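Sim notebook, Hener bin cell
December 4, 2022

Sunday, building quiet, and I finally have the twin of the Hener cell back in a state I'm happy to leave for other people. I wanted the cylinder pick looking right before we touch the real gripper again, and today it got there! Notes below so that whoever opens the project next doesn't have to dig.

Two views kept from the session, first the one down into the bin, then the one from low down across the room.
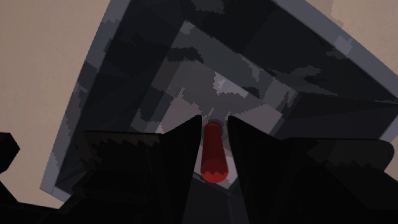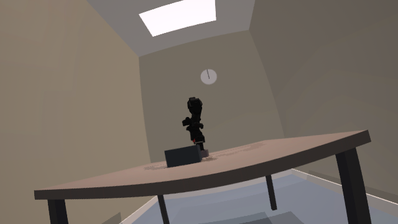 Jihad Masri wants the bin frame tied to the tabletop instead of the robot base, and says anyone who shifts the base in the model at the moment will drag the bin along with it and spend an afternoon wondering why every pick still looks perfect. Fair point, and a good catch. I've changed it. The tree is now room, table, then bin and base side by side, each hanging off the table. If you have old layouts saved, load them and check the bin before you trust them.

What I did, more or less in order.

Finger model. The old meshes were the ones Stident sent with the first quote, and the tips on those are blunter than what we have bolted on. Swapped in the pointed ones. Collision shapes redone as well, three simple blocks per finger, and the solver is so much happier. Before this the fingers would buzz against the cylinder whenever the gap got small. Now they close and stay closed.

Gripper zero. This was the one that had been bothering me since February. The closed position in the model was 2 mm off from the real one, all of it on the left finger, so the cylinder got nudged sideways at every close and we were correcting for it in the approach path. Lovely example of fixing the wrong thing for months. Offset taken out of the path, zero put right in the gripper file. Please don't put the correction back in!

Approach angle. The bin is deep and the walls slope, so the wide outer parts of the fingers are what you have to watch, much more than the tips. With the bin turned on the table the worst place is down in the corners. I've set the planner to keep 7 mm between any part of the finger and the wall. Tried 3 first and it worked in most starts but scraped now and then in the corner runs, and a scrape on the real bin means taking the fingers off and checking them.

Long run. Left it going over lunch, 1000 picks with the cylinder starting in a different place each time. I haven't been through the whole log yet. The bit I did read was good reading, and the failures I found were all the same kind: cylinder lying hard against the foot of a wall, one finger with nowhere to go. That's a real problem on the real cell too, so I'm rather pleased the model shows it. Idea for next time is a small push towards the middle of the floor before the pick. Wundis do something like it on their feeder and it costs them very little time.

Lighting. Shadows are still jagged wherever they fall, bin walls and tabletop both. It's the shadow map resolution and has no effect on the physics. I turned it down on purpose to get the long run through before I went home. If you need clean pictures for the Hassanpour visit, put it back up in the render settings and expect everything to crawl.

Upkeep on the real cell, while I was in the mood. Wiped down the finger faces, checked the screws on both finger carriers (left one took a little turn, right one fine), and marked them with a fresh line of paint pen so we can see at a glance if they move. Ran the gripper open and shut by hand from the pendant and listened. Sounds smooth all the way. The cable where it leaves the wrist has a shiny patch on the sleeve that I don't love. Spare sleeve is in the second drawer, not fitted yet.

Still open:
Read the rest of the log and sort the wall cases by which side they're on.
Measure the bin floor again. The drawing and my calliper don't agree and I'd like to know which of us is wrong.
Fit the cable sleeve.
Try the push move in the model, slow first.
Jihad to look over the new frame tree and shout if anything else is hanging off the base that shouldn't be.

Model saved under the usual name, old one kept next to it with "blunt" on the end.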